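Mangoes on the Counter: Buying, Ripening, Cutting and Keeping Them

Every year when July rolls in and the heat settles over the house, I start bringing mangoes home by the armful, and every year somebody in the family asks me why there is fruit sitting on every flat surface in the kitchen. Well, it's because mangoes need a little room and a little patience, and I would much prefer to give up some counter space for a week than eat one more hard, sour slice out of a plastic tub! I've been at this long enough to have ruined plenty of them (more than I'd like to admit), so I've gathered up the things that work for me.

Buying them

The fruit stand out in Dunstan sells them by the box, 16 to a box, and the price is so much better than buying singles that I nearly always give in. If you do buy a box, pick one where the fruit isn't all at the same stage. A few soft ones for tonight, some that need two or three days, and some that are still firm as a baseball will carry you right through the week. When the whole box ripens on the same Tuesday you'll be making smoothies until bedtime.

Go by feel before you go by color. Some kinds turn gold all over, some keep a good deal of green, and some have a red blush on them from the start that tells you nothing at all about what's going on inside. Hold the mango in your palm and press gently with the whole hand, never with a fingertip, which leaves a bruise for the next person. A ripe one gives a little, the way a ripe avocado does. Then turn it up and smell it near the stem. It should smell sweet and a bit like flowers. If it smells sour or like wine, put it back.

It should feel heavy for its size, too. I put one on my little Kosavier kitchen scale last week, a nice middling one, and it came to 291 grams, and you would have guessed more just from holding it. By the time the skin and the pit are gone you lose a good bit of that, so when a recipe asks for cups of fruit, buy one more than you think you need.

Ripening

Leave firm mangoes out of the refrigerator. That's the main thing, and if you stop reading here you will still be ahead of where I was when I started! The cold stops them in their tracks and they can go rubbery without ever turning sweet. I set mine on the counter out of the sun, in a single layer so they aren't leaning on each other, and I give them a look every morning while the coffee is brewing.
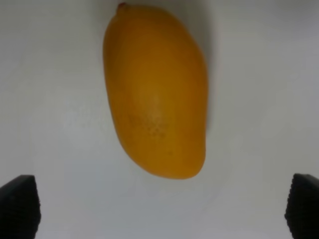 Small brown freckles on the skin don't worry me a bit, and please don't throw out good fruit over them. On a ripening mango they are very often just on the surface, and the flesh underneath comes out perfectly clean. What I do watch for is a spot that is sunken or wet, or a patch near the stem that has gone black and mushy. If it's only a small place you can cut well around it and use the rest the same day, but if the inside smells off or has turned brown all through, let it go.

To hurry one along, put it in a paper bag and fold the top down loosely. A banana in with it speeds things up even more. Check every day, because a bagged mango can go from firm to very soft while you're busy with something else. I once left two in a bag behind the bread box and found them by smell, and we'll say no more about that.

Once they're ripe, then you can move them to the refrigerator, where they'll hold for a few days. Take one out a little while before you eat it - the flavor comes back as it warms up.

Washing and cutting

Rinse the whole mango under cool water and rub it with your hands, even though you won't eat the peel, and then dry it well. A slippery mango and a sharp knife are a poor combination. If there's sap around the stem, wash that off with particular care, as it can make some people's skin itch. My sister-in-law has to wear gloves, and she still wouldn't give them up.

The pit is long and flat, and it runs the same way as the fruit. Stand the mango on its wider end with the stem up, and if it wobbles, trim a thin slice off the bottom to steady it. Cut straight down a little to one side of the stem. If you hit the pit, back out and move over a hair. Do the same on the other side, and you'll have two fat cheeks. Score the flesh in a crisscross without going through the skin, then scoop out the cubes with a big spoon. Don't forget the strips around the pit! Those belong to the cook, eaten over the sink.

I do all of this on the old Drindetti board with the groove around the edge, which catches the juice nicely. I pour that juice into a glass of iced tea.

Freezing and leftovers

Cut mango keeps for a few days in the refrigerator in a covered container. Past that, freeze it. Spread the cubes on a tray lined with parchment so they aren't touching, freeze until they're hard, and tip them into a bag with the air pressed out. If you skip the tray you'll get one solid brick, and you'll be whacking it on the back step like I used to. For the Bikham church picnic we go through 50 little cups of mango ice, and every bit of it starts out as frozen cubes run through the blender with lime juice and a spoonful of sugar.

Stains

Mango juice on a tablecloth looks harmless and then dries to a stubborn yellow-brown. Rinse it from the back of the cloth with cool water as soon as you can, work in a drop of dish soap, and let it sit a while before it goes in the wash. Check it before it goes in the dryer. If you can still see a shadow of the stain, soap it again and hang it on the line.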